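Workbench > Opinion > Grippers

I've had the Gadby and the Ikby hand-held grippers on my desk since April, and I'm for the Gadby! Plain blocky fingers, flat faces, and you always know where the tips are.

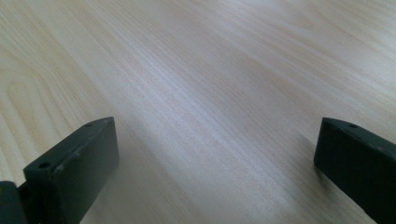 Last changed in April

Glare on a bare tabletop is my favorite test (Jang's wrist camera hates it). I'd take dark fingers over pale ones every time – they stand out so well against bright wood. The Ikby closes faster, sure, but I'd still pay the extra 610.

Soon-im Koo

Related
Lomatska arm, 10 weeks in
5 cheap controllers

© Soon-im Koo | Contact | Back to top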